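Showing the arms a job - common questions

Who is this page for?

Operators and new trainers on the Irnimwood wiring bench. It covers teaching a two-arm robot to plug a harness into a circuit board. Bookings are handled separately through Bovel.

What does a finished demonstration look like?

One arm picks up the harness by its connector, the other helps with the loose wires, and the plug goes into the header on the board. Then both arms go back to the start position. A good run is usually under 46 seconds, but don't rush to get there. The board sits in its grey frame on top of a plastic box, so the grippers can reach it without scraping the table.

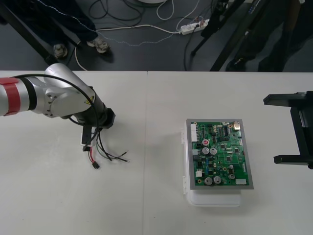
Do I move the arms by hand or by remote?

Both are possible. By hand, you hold the wrist and guide it, and the joints go slack while you do. By remote, you use the Sumosier handles and the arms copy you. We use the handles for anything with wires, as your own hands stay out of the camera views. Hand guiding is fine for setting the start position.

Which camera should I watch?

Mostly the wrist view. The fixed view is good for checking where the arms are, but it won't tell you if a plug is lined up with its pins.

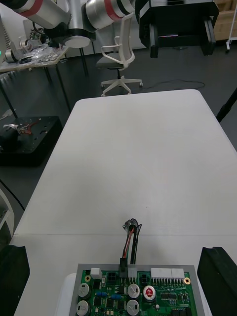

Give yourself a minute with the wrist view before you record. Left and right feel swapped to most people the first time, and Grethe Kjærgaard has a short practice file you can load for this.

Can the two arms hit each other?

Yes, at low speed. The software slows them down when they get close but it does not stop them.

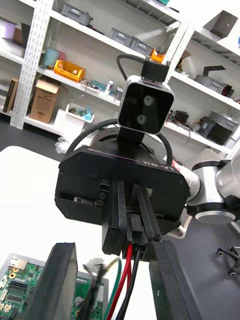
Most bumps happen when both arms go for the same wire. Move one, let it settle, then move the other. Watch the parts that stick out as well as the fingers - the stereo camera on top of the gripper housing is easy to forget, and so is the cable that loops behind it. If you do touch, stop and mark the run as spoiled.

How many runs do you need?

We aim for 154 good ones per harness type. Nijs keeps up to 2000 runs before older ones are archived.

What if I drop the connector?

Keep going if you can pick it up again cleanly. Recoveries are useful to us. After 3 drops in one run, end it and start over.

Where should the wires be when I go for the plug?

Hold the bundle with the right gripper and keep some slack across the board, then bring the left gripper in to the connector. Pulling the wires tight tends to twist the plug.

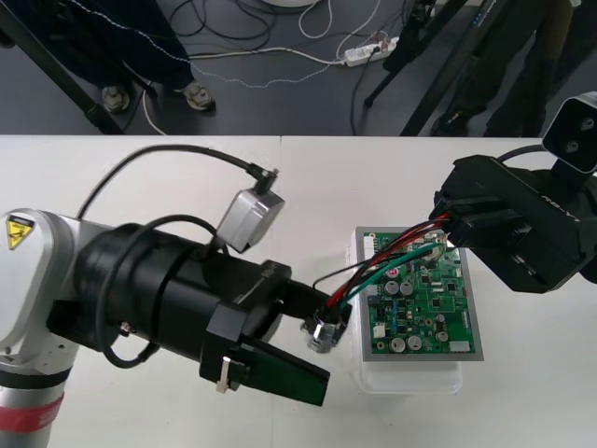 Who do I ask if something goes wrong?

Bent Brynjólfsdóttir looks after the bench on weekdays. On Saturday, leave a note in the run log and switch the arms off.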